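Home Organization for Families, Unit 4: Small Toys in Shared Rooms
Instructor: I-seul Ko
Revised December 23, 2019

Reading for this unit: Hauser, chapter on containers. The Stalari worksheet is due at the next meeting. Bring it filled in, even if your own room is not finished.

1. Where the sorting happens

Most families sort toys on the floor. The floor is fine for large things, but small pieces go under the bed and stay there. A covered surface at a comfortable height is better. Put a light-colored cloth down first so that dark beads and small parts show up against it. Patterned cloths work, but you will look longer.

Set one open tray or shallow box on the cloth. Everything goes through it once before it is given a place.

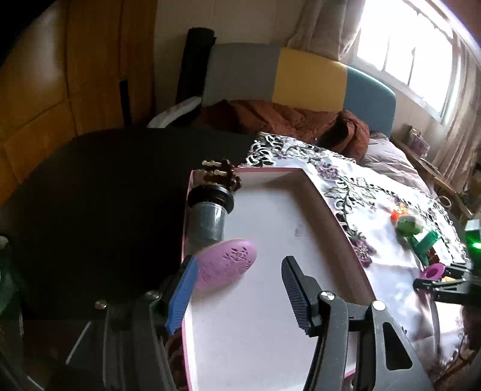 Loose pieces should stay beside the tray until you have decided what they are. The common mistake is to tip everything in and call it done. At the start you want only a few items inside, like the cup, the oval soap and the string of brown beads on the white tray with the pink rim, with the orange block and the green pieces still out on the cloth. Beads and soap are not toys in most homes, and this is the time to ask whether they belong in the bedroom at all. In the Rodon exercise we set a limit of one tray per child. Some of you found this too strict. It can be changed for siblings who share a room, but write down the change on the worksheet.

2. The mixed box

A mixed box is a box with no category. It is useful for a day or two. After that it becomes the place where puzzle pieces are lost. When you look into one, sort by what a thing belongs to. Color is a poor guide. Two orange things may come from two different sets, and a set may have pieces in every color.

Questions to ask of each item:
Is it part of a set?
Is the rest of the set in this room?
Does it work alone?
Who uses it?
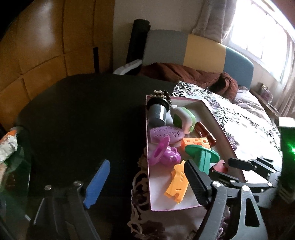

Figure 2. Mixed box before sorting. Note the row of orange blocks beside single items such as the pink mouse-shaped piece and the teal spool.

3. Order of work

Step 1. Take out anything with a number or letter on it. Numbered pieces nearly always belong to a set and are the easiest to return. Put them in an envelope and write the name of the set on the front.

Step 2. Look at the red piece marked 11 below. It goes in the envelope before anything else in the box is touched. If the puzzle is kept in another room, take the envelope there at the end, in one trip. 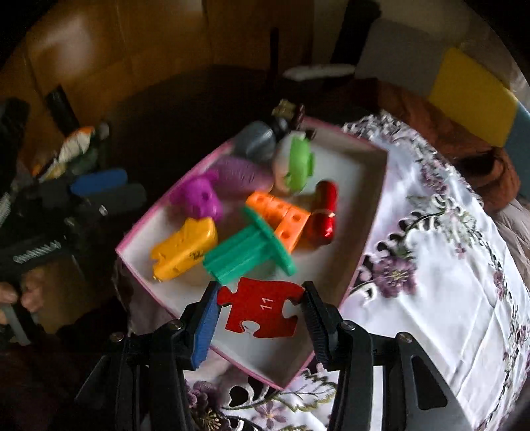

Step 3. Take out pieces that connect. Building blocks can stay joined while you sort. They are easier to find that way and take less time to move. Separate them only if the storage box is too shallow. 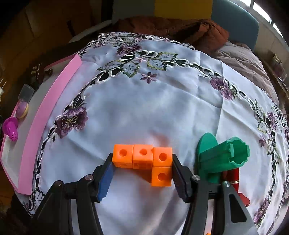 Figure 4. Four orange blocks kept together in an L shape.

Step 4. Place the single items last. Round and tube-shaped toys roll, so give them a container with sides.

4. For next time

Finish one mixed box at home and fill in page 2 of the worksheet. Read the Cuneo handout on labels. Students who missed the May session can get the earlier notes from me by email.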